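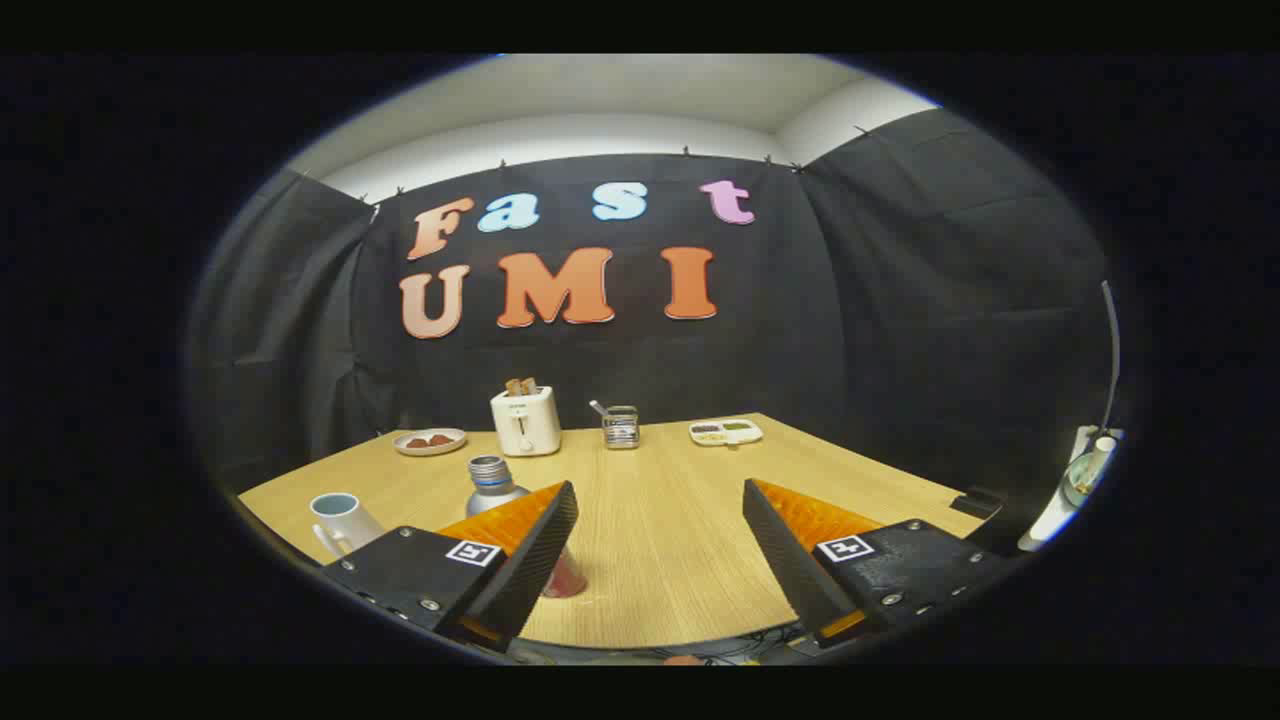 Open day at the Cemora mill, 2021-09-25

I'd been wanting to see inside the Cemora paper mill for years, so when the list opened in April I put my name down the same evening. It was worth every minute of the wait!

We started in the rag room, where old cotton shirts and sheets are sorted and cut into strips. Halima Nwachukwu took our group round, and she clearly loves the place – she had us all sniffing handfuls of wet pulp before we'd got our coats off. (It smells a bit like a clean swimming towel, if you're wondering.)

Next came the beaters. They are much louder than I expected, and the floor hums under your shoes. The older one came from a mill called Sullico when that closed, and it still has the Sullico name cast into the side. Halima let us lean over and watch the pulp going round and round like porridge. I could have stayed there all afternoon.

Then we got to make a sheet each. You dip the mould in at a slant, bring it up level and give it a little shake, front to back and side to side. My first attempt had a great thick lump in one corner. The second was much better, and the woman next to me made a beauty first time, which I'm trying to be generous about.

The drying loft is up 2 flights of very steep stairs, so bear that in mind if your knees are bad. It's lovely up there, with slatted shutters all down one side and rows of sheets hanging over ropes. They sell 196 different papers in the shop downstairs, and I came home with a pack of Uzor, a thick cream one for watercolours, and a few sheets of Nusara, which has bits of straw in it and takes ink surprisingly well.

Tea was in the old packing shed – get the ginger cake if there's any left. Parking is in the field behind the mill, and the number 11 bus stops at the gate. Sheets made on the day are posted on to you once they've dried, and mine came this morning, lump and all.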